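Stacking policy: is the depth branch worth keeping?

Started by thresh_hold

Been lurking a while, first real question. We have a small arm on a table, learned policy for the upper level, plain joint controller underneath. Task is stacking soft stuff, mostly kitchen sponges, small one on top of big one. The policy takes the wrist camera plus a depth estimate computed from the same camera by a separate network. A guy in our group swears by the Brelgate write-up, where the depth branch supposedly fixes release height. I've trained it both ways and I can't tell the difference. Am I doing something wrong, or is this oversold?

pidgin_loop
Oversold. Monocular depth on a sponge from a few inches away is a guess with a nice color map on it. Look at the raw numbers right before release and watch them wander while the arm is standing still.

kestrel44
I disagree with pidgin. We use it on Tenberg (our internal stack, don't go looking for it) and it helps. Not in absolute terms, sure, but the policy only needs to know "closer than a moment ago." How many demos are you training on, thresh?

thresh_hold
300 demos. Same set for both versions, same seed, same everything I could think of. Success is judged by me looking at it, which I know is bad.

S. Theodorakopoulos
Then you have two problems and the depth branch is the smaller one. If a person is eyeballing the result, you will see whatever you came in hoping to see. Write down what counts as a stack before you run anything. Is an overhang okay? Does the top one have to be centered? We had a long argument about that on the Martens project and half of our "improvement" went away once the rule was on paper.

pidgin_loop
Seconding that. Also, what does your arm do at the end of the motion? Does it open on a height threshold or does the policy output the gripper command directly?

thresh_hold
Policy outputs it directly. A number between closed and open, and I clip it. It chatters a bit near the end so I put a low-pass on it.

pidgin_loop
So you've filtered the one signal that matters and you're comparing perception front ends through the filter. Come on.

kestrel44
That's a bit harsh, but yeah, how much lag does the filter add? If the arm is still moving while the fingers are slow to open, it drags the top sponge sideways. Both versions would drag it the same way and you'd see no difference between them.

thresh_hold
Fair. Hadn't thought about it like that. I'll log commanded versus measured on the gripper tonight.

Athina Stefanou
Coming at this from the perception side, and I don't buy the claim either, but for another reason. These scrub sponges are two-tone, light green below and dark green on top. Put a small one on a big one and you get a light block against a dark pad, with a hard color edge right where you need it. Of course plain RGB does fine. The network can learn release height from how much dark green is left showing in front, and it never needs geometry at all. The depth branch has nothing to add on that task, and kestrel's setup may be just as easy without anyone noticing.

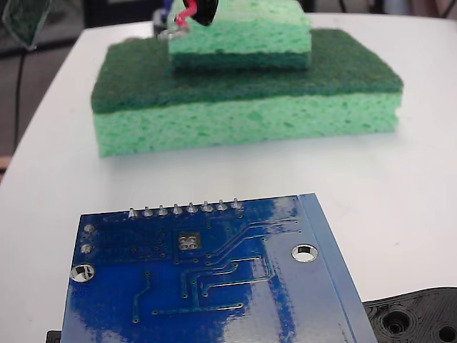 What I'd want to see is the same policy with the big sponge flipped over, so it's light on light. If the RGB version falls apart and the depth version holds up, fine, I'll eat my words. My bet is that both fall apart, the depth one a little later, and somebody writes a paper about the little later.

kestrel44
Flipping the sponge changes the friction too, though. The scrub side grips. You'd be changing two things at once and calling it a perception test.

Athina Stefanou
Good point, I'll take that. Swap the color and keep the pad up, then. Or leave the objects alone and recolor the images going into the network, which is cheaper and you can do it tonight on recorded runs. You won't get a success rate out of it but you'll see whether the release command moves.

S. Theodorakopoulos
Careful with recorded runs. The policy isn't driving, so small errors never pile up. I've seen open-loop plots that looked perfect and the arm then put the thing on the table next to the other thing.

Athina Stefanou
Agreed, it's a smoke test. If the output jumps when I change the color, I've learned what it was looking at. If it doesn't jump I've learned very little.

mossbank
Has anyone tried the Prustgate planner for the last part of the motion? Straight line down, stop on contact, open. No learning needed.

pidgin_loop
Stop on contact with what? It's a sponge. You'll have squashed it well before a cheap motor current reading notices anything.

mossbank
We got it working on foam blocks. You have to go slow.

pidgin_loop
How slow?

mossbank
Slow enough that people complained.

thresh_hold
Okay, logged it. The measured gripper position trails the command by nearly 2 control steps with the filter on. Took the filter out, chatter came back, but the top sponge seems to shift less on release. "Seems," I know. Writing the rule down before I run the comparison again. Depth branch stays off for now so there's one less thing to argue about.

kestrel44
Leave it in and zero the input. Otherwise you've changed the network size as well.

thresh_hold
Ugh. Yes. Retraining.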